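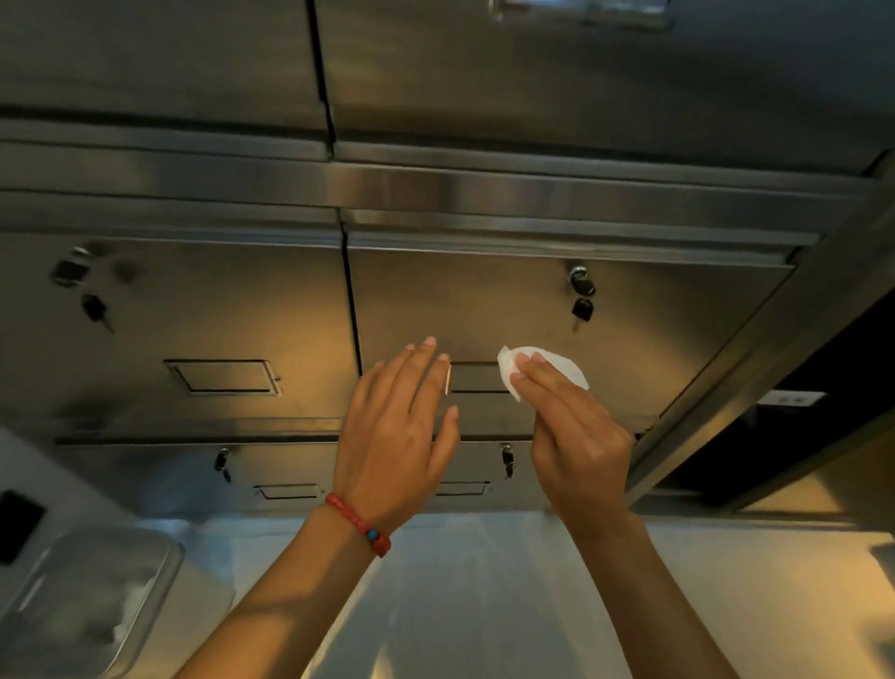 Recording Standards for Stainless Steel Cleaning Tasks: Frequently Asked Questions

These answers apply to all contributors who record hand-wiping work for the Oviline household robot program. Questions not covered here should be sent to Zamfira Roman at the Fevley office.

Which surfaces are in scope?
Drawer fronts, door panels, rails and the undersides of ledges. Locks and handles may be wiped, but keys must stay where the owner left them.

May I wear jewelry?
Yes. Bracelets and rings are permitted, provided they do not cover the fingertips. Do not put on or take off an item partway through a session.

Must both hands be in view?
Both hands should remain visible during contact with the surface. Clips in which a hand is out of view for more than 4 seconds are returned under Rule 247.

May supplies be handled on camera?
Yes. Packs of wipes and cartons are accepted, including in hallways and elevators.

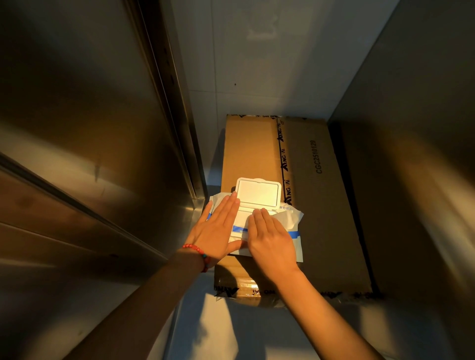
Contributors must not block a doorway or hold an elevator for the purpose of recording. Other people in the building always have priority — stop the session if someone needs to pass.

How should overhead edges be wiped?
Keep your feet on the floor, hold the cloth or tissue between thumb and fingers, and use the free hand to steady the work. Sessions may contain up to 100 clips. 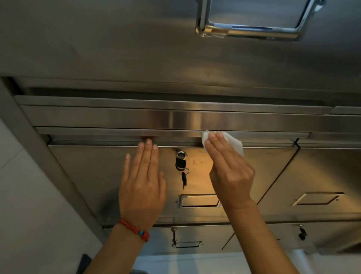
Wiping the underside of a steel lip above a drawer, with the free hand raised to the same edge.

Who reviews the recordings?
Reviewers at the Evusdale site check each session against Form 3711. Results are normally sent within the month.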